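We use cookies to keep this site working. Accept | Manage settings

Tadton Court – Renters' Questions

When is rent due?
On the first of the month. There is a grace period until the 9th, and after that a $33 late fee is added to your balance.

How do I pay?
Through your Clerkix account or by check at the office, 234 Ross Street. We don't take cash.

How much is the deposit?
$600 for a one-bedroom. It is returned by mail after you move out, less any charges – please leave a forwarding address.

Who handles plumbing problems?
Hurnon Maintenance. Send a request through Clerkix and pick "Bathroom" or "Kitchen." If water is coming through a ceiling or floor, call the office instead.

Do the bathrooms have tiled walls?

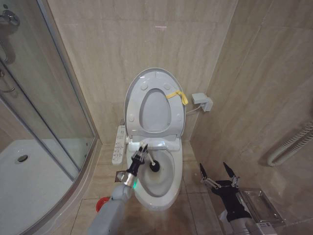
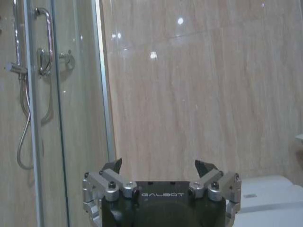
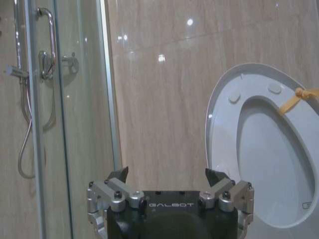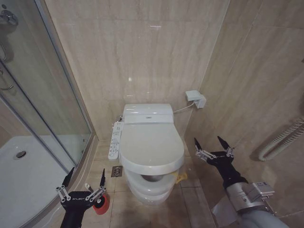
Vernon McIntyre wrote in to ask whether the deposit can be used as the last month's rent. He had done that at his old building and wanted to know before giving notice in December. It can't. Rent and deposit are kept in separate accounts, and the last month is billed like any other.

How much notice do I need to give?
Thirty days, in writing. Email is fine.

Can I have a pet?
Cats and small dogs, with a signed pet form. Ask the office for the current fee before you bring the animal home.

Updated 2025-02-01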